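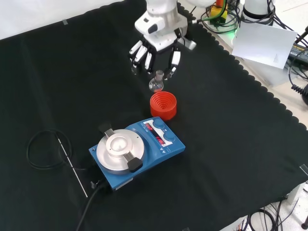
# Goodall Laboratory: Gripper and Controller Comparison

This gallery belongs to the comparison of robot end effectors carried out at the Goodall Laboratory. The work began in June and concerns the handling of ordinary chemistry glassware by robot arms fitted with different hands and run by different controllers. The page is intended for staff of partner laboratories and for visitors who wish to know which equipment has been tested and under what conditions.

**Multi-fingered hand, round-bottom flask task.** The hand is held palm-down above a small clear round-bottom flask, with the thumb opposite a group of three fingers. An orange-red support ring is used with the flask, and the blue magnetic stirrer hotplate, fitted with its aluminum heating block, forms part of the same station. Matte black cloth covers most of the work surface.

## Equipment under comparison

Three end effectors are included in the program. The first is the multi-fingered hand. The second is the Denia parallel gripper, which has two flat jaws with replaceable rubber pads. The third is the Trenano soft gripper, which closes by air pressure and is supplied with its own pump. Each is mounted on the same model of arm and is given the same list of tasks.

Two controllers are in use. The Jurkside controller accepts recorded motions and plays them back with small corrections from the cameras. The laboratory's own controller is operated by a person at a separate desk and passes the operator's hand movements to the robot. Results for the two controllers are kept apart and are not averaged.

## Tasks

The task list was drawn up with the teaching laboratories, where the same glassware is handled every day. It contains the following items:

- Lift a 100 mL round-bottom flask by the neck and return it to its support ring.
- Move the flask from the support ring to the heating block.
- Turn a control knob on the hotplate to a stated mark.
- Pick up a temperature probe from the work surface and place it in a rack.

A trial is counted as complete when the object stands unaided in its final position and the hand has withdrawn. A trial in which the flask tips, even if it is later set upright, is recorded as a failure. Trials stopped by the operator are entered separately, with a short note of the reason.

## Conditions of testing

Flasks are filled to a fixed level with tinted water for the transfer tasks. Heating is not required by any item on the list, and no trial may begin if the block is above room temperature. The height of the support ring, the angle of the hotplate and the position of the cloth are checked against a printed plan before each session.

Operators complete 65 practice trials with each end effector before their results are accepted. Practice trials are stored but do not appear in the tables.

## Progress to date

The multi-fingered hand has completed 223 scored trials. Its strongest results are in lifting by the neck, where the thumb can be brought in slowly while the fingers remain still. Knob turning has been less consistent, and the starting position for that task is under review. The Denia gripper has proved quicker to set up, although its jaws must be lined up closely with the neck of the flask. Testing of the Trenano gripper is still at the practice stage.

The full program calls for 2,000 scored trials across all three end effectors. Interim tables are issued to partner laboratories at the close of each test block and should be read together with the notes on stopped trials.

## Use of this material

Text and photographs from this gallery may be used in teaching and in internal reports, with credit to the Goodall Laboratory. Use in sales literature for any of the equipment named requires written permission. Requests for the task list, the printed station plan or the scoring sheet may be sent to the laboratory office.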